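Stornora 书架套装(宽款)用后感,先写一半,后面补了

发表于 5/18/19 分类:家里的东西

先说结论,赶时间的看这段就行。能买。板子好,背板一般,说明书烂。1066 块,不算便宜,打折的时候买心里会舒服点。家里墙不直的、地不平的,先往下看调平那段,别急着下单。

好,慢慢说。

为什么换书架。原来那个是搬家时候上一任房客留下的,层板中间弯得像条船,最下面那层塞的全是大开本,画册、地图、一套我爸的旧百科,抽一本出来旁边的全倒。忍了很久。后来有天半夜“啪”一声,起来看,一个层板托断了,书斜着堆在下面那层上。还好没砸到东西。第二天就开始找新的。

我的要求其实很简单:放得进那个凹进去的墙位,层板不弯,颜色别太黄。就这几条,看了一大圈居然没几个能全满足的。

墙位宽 1263 毫米。这个数我背下来了,量了好多遍,上中下都量,最窄的地方就是 1263。市面上的成品要么窄一大截,两边空着积灰,要么宽一点点塞不进去。定做问过两家,一家报价之后我没在回,另一家排期排到我都不想等了。

然后看到 Stornora 这个宽款,标的外宽 1257 毫米。两边加起来剩 6 毫米。当时觉得简直是给我家做的。下单。(后面会讲这 6 毫米怎么折磨我。)

先说对比过哪些,省得你们问。

Rumley 的那款,线条最好看,店里也摸过,漆面细。但是层板位置是固定的,不能调。我书的高度乱七八糟,小开本和画册混着,固定层距等于浪费。而且它的背面是空的,要直接露墙,我那面墙……不适合露。

Cleltia 的,便宜,便宜很多。层板薄,我在展厅拿手按了一下中间,能感觉到往下走。放摆件够了,放书不行。朋友 Evie Sedgwick 家里有一个,放的是唱片和花盆,唱片那层用了没多久就能看出弧度。她自己倒无所谓,说反正有点弧度唱片会往中间靠,不会倒。

二手的也看过。实木旧书架,好看,重,卖家要自提,我没车。算了。

最后就是 Stornora。在 Dunmore 订的,他家送货可以选时段,这点加分。下单以后有人打电话来确认楼梯宽度,问得挺细,转角能不能过、电梯多深。我一开始嫌烦,送来那天看见箱子才明白问得对。长的那箱竖着进电梯,顶上就剩一点点。
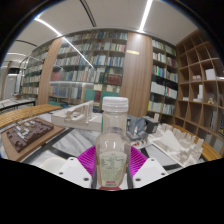 送货师傅放到门口就走,不管拆不管装,这个订单页面有写,字很小。想要上门安装得另外加钱,我没加。后悔没有?装到一半的时候后悔,装完不后悔。

包装。角上都有硬纸护角,板和板之间夹了泡沫纸,没有磕碰。五金分小袋,袋子上印着字母,跟说明书对得上。这点比我以前买的那些强太多,以前是一大袋螺丝倒出来自己分。不过有一袋的封口是开的,里面的木榫撒在箱底,翻泡沫翻了半天。少没少不知道,反正最后够用。

味道有一点。开箱那天有股新板子的味,开窗放着,过几天淡了。鼻子特别灵的人建议先放空几天再上书。

板子本身。厚,沉,封边平整,手指摸过去不割手。颜色叫什么“雾橡”,网页上看偏灰,实物偏暖一点,灯光下更暖。我能接受,但如果你是冲着那个灰去的,去店里看一眼实物。颜色这种事网上的照片都不能信,我家显示器和手机看着就是两个颜色。

层板 4 块,可调,孔位间距挺密,想高想低都行。不够的话可以单买,单买的价格有点黑。我后来还是加了一块,小开本那边太空了。
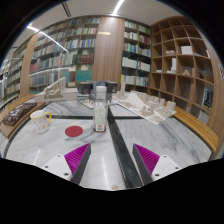

大理石桌上的透明塑料瓶,旁边是暗红杯垫和黄把手的杯子。

说明书。来,重点骂一下。

全是图,没字。没字本来没问题,图画清楚就行。它的图是从斜上方画的,左右侧板长得几乎一模一样,区别只在于背面开槽那一边朝哪。图上那道槽画成一根细线,跟阴影线一样粗。我第一次就装反了。装到要插背板才发现没地方插,全拆。木榫已经敲进去了,拔的时候拔坏了一根,拿家里剩的顶上。

所以!!拿到侧板先找槽,两道槽都要朝后、朝里,用铅笔在板上写“后”,写大一点。装完再擦。

还有偏心件那步,图上画了个箭头,看着像是转到底。别转到底。转到感觉咬住了就停,在拧会把板里面的孔撑大。我邻居 Jawad Cheema 过来帮忙抬板,他手劲大,一拧就是到底,拧坏了一个。现在那个角用手晃有一点点松,靠墙那边,看不见,也就算了。谢谢他还是要谢的,没有他那个侧板我一个人真立不起来。

两个人装。一定要两个人。说明书第一页画了一个人打叉、两个人打勾,这张图倒是画得很清楚。

工具:它送一把六角小扳手,够用但费手。十字螺丝刀自备,橡皮锤自备,没有橡皮锤的话包块毛巾用普通锤子。电动的可以用,力度调到最低。水平尺必须有。地上铺点东西,箱子拆开铺平就行,不然地板和板子总有一个要花。

背板。整个套装里最弱的一块。薄薄一片,分成两半中间对折,折缝那里贴了一条胶带一样的东西,颜色跟板子还不完全一样。书放满了看不见,空着的格子就很明显,尤其白天侧光进来。我在折缝后面补了几颗小钉子,平了很多。1066 块的东西背板做成这样,说不过去。同价位 Rumley 干脆不给背板,也算一种态度吧。

然后就是那 6 毫米。

纸面上 1257 进 1263,没问题。实际呢,踢脚线。我量的时候量的是墙,墙底下有踢脚线。两边都有。我蹲在那儿看着书架底下卡住、上面空着缝,人都傻了。量了那么多遍,上中下,“下”量的是踢脚线上面一点。

办法两个:锯书架或者拆踢脚线。书架舍不得锯。拆踢脚线,拿薄铲子慢慢撬,下面垫块木片免得压坏墙皮。撬下来一段,墙皮还是带下来一点,反正在书架后面,补都没补。侧边那两小段拆掉,正面的留着,接口切齐。前后搞了一晚上。

所以量尺寸的时候请趴到地上量。谢谢。

推进去也有讲究。先空架推,底下垫旧毛毯,两边一点一点轮着来,别一边猛推,会卡成斜的。进去以后两边的缝不一样宽,左边几乎贴死,右边能塞进一张卡纸。想过要不要贴压条,懒得贴。看久了就看不见了。

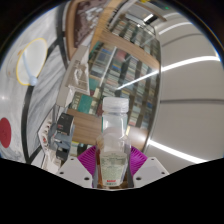 调平。它底下有可调脚,前面两个能从里面用螺丝刀转,后面两个够不着,得在推进去之前就调好。问题是推进去之前你怎么知道里面的地平不平?我的做法:先拿水平尺放进墙位的地面,前后左右都看一遍,心里有个数,把后脚先转出来差不多的高度,推进去再用前脚微调。来回推了好几次。老房子的地往里斜,书架往后靠一点点其实更稳,往前倾就绝对不行。

固定到墙。必须固定,不管你家有没有小孩。它送了防倾倒的带子和一个角码,没送膨胀管,因为墙的材质不一样它没法配,这个合理。砖墙用普通的,石膏板的去买专门的那种。打孔之前查一下有没有电线,我那面墙有个插座在旁边,所以往另一头偏了一点打。

上书。下重上轻,老道理。百科和画册在最下面,小说在中间,杂七杂八的在上面。不要一次性上满,先每层上一半,过一晚看看有没有哪里响。我那晚响了两声,木头吃上劲的声音,之后就没了。

层板弯不弯?大家最关心这个。最重那层我拿直尺靠过,看不出缝。用的时间还短,不敢说以后。Bayu Pelupessy 用的同款窄的,比我早买,放的全是厨艺书和铜版纸的大砖头,他说没弯。窄款跨度小,参考意义打个折。我会再来更新。

灰尘。浅色的好处,落了灰不怎么看得出来。深色那款 Ataahua Prendergast 买了,说一天不擦就像雪后。擦的话用拧干的布,别用太湿的,尤其是孔那一圈,孔里面没有封边,水进去会鼓。说到水,杯子别直接放层板上,热的更不行,我放过一次茶,留了个印,过两天自己消了一大半,还剩淡淡一圈。喝的就放桌上,书架是书架。

有人问能不能当隔断用,放在房间中间。我觉得不行。一来背板那个样子没法见人,二来没有墙固定,推一下会晃。想当隔断的去看双面的那种,他家好像有,没研究。

有人问能不能加玻璃门。有配套的门,单卖,我问过 Dunmore,要调货。合页孔是预先打好的,平时用小圆盖子遮着,盖子容易掉,已经掉了一个,滚到哪去了不知道。

噪音问题,居然也有人问。书架不会响,但是书放满以后房间确实安静了,回声小很多。以前打电话像在浴室。这个是意外收获。

售后。我写过一封邮件问那个偏心件能不能补寄,回得不算快,但是回了,回信的人署名 Reece Yeoman,没让我拍照举证,直接问了地址就寄。收到的比我要的还多几个,剩下的装小袋子贴在书架背后了,下次搬家用。这点给好评。

哦还有搬家。这东西能拆,但我觉得拆一次就松一点,偏心件在板里反复拧肯定不会越拧越紧。打算常搬家的人买窄款,两个拼,整个抬着走。宽款整个抬……别想了,门都出不去。

几个小毛病补在这里,想到哪写到哪:

孔位贴纸颜色偏浅,送的一整张,撕下来贴在不用的孔上。我贴了一半就烦了,剩下的孔就那么露着。书挡住了。

层板托是金属的,好,但是没有防滑垫,层板放上去抽大书的时候会往前蹭。我剪了几小片硅胶垫上,不蹭了。这种东西成本能有多少,送几片会怎样。

顶板上面是空腔不封的,从上面看能看到接缝。我不高,看不到。高个子自己考虑。

最下面一层离地很近,扫地机进不去,普通的拖把也伸不进,我是拿布条缠在尺子上掏的。前面要是有条挡板就好了。

优点写短一点,前面也都说了:板厚、可调、颜色耐看、五金分得清楚、售后肯寄件。

缺点:背板、说明书、没有防滑垫、后脚够不着、加层板贵。

适合谁。书多的,墙位宽度刚好的,有人帮忙的。一个人住又没人能叫来的,加钱让他们上门装吧,那个侧板真的沉,倒下来不是开玩笑的。

给多少分,满分五个星的话,四个。背板扣一个。

关于价格再说两句。Rumley 贵一截,Cleltia 便宜一大截,Stornora 卡在中间,位置有点尴尬。可是中间这档能调层板又不弯的,我真没找到第二个。有找到的请留言,我不换了,但是我妹要买。

更新:问踢脚线怎么切的人好几个,统一回一下。细齿手锯,贴胶带再画线,顺着胶带锯,慢。切口用砂纸带一下。别用美工刀,我试了,刀片断了。

再更新:加买的那块层板到了,颜色跟原来的有一点点色差,新的稍浅。放在最上面一层了,不凑近看看不出来。要买的话建议一开始就一起下单,同一批的应该会好些。

评论区有人问窄款的深度,我手上没有,回头问了 Bayu 再补上。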